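Lodier House, Stultville
Common areas: fire and electrical walk-through
18 June 2022

Exit signs, both floors: PASS. The one by the stairs buzzes. It has buzzed since November and is apparently now a feature.

Extinguishers: PASS, with comment. Tag 1307 is in date. The hook behind it is holding somebody's umbrella.

Stairwell door: FAIL. Closes fully if you believe in it. Adjust the closer and recheck in 5 days.

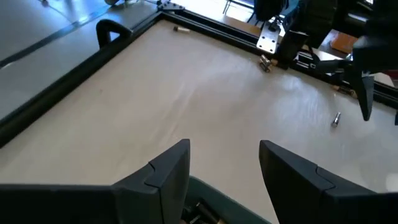
Battery storage: COMMENT. House rule is no more than 60 in the building at a time, kept away from the heater, with tape over the ends of anything rectangular. Cylindrical ones like those in the dark green plastic bin may stay in a bin, but keys, coins and paper clips may not join them. Lithium goes in the Suominen cabinet, which has a lock and, in theory, a key.

Smoke alarms: PASS on 2, FAIL on the kitchen one, which was found in a drawer. It works very well in the drawer.

Power strips: FAIL. The Rima room has one plugged into another, feeding a toaster. Remove the second strip. The toaster may appeal.

Recheck needed: stairwell door, kitchen alarm, Rima room.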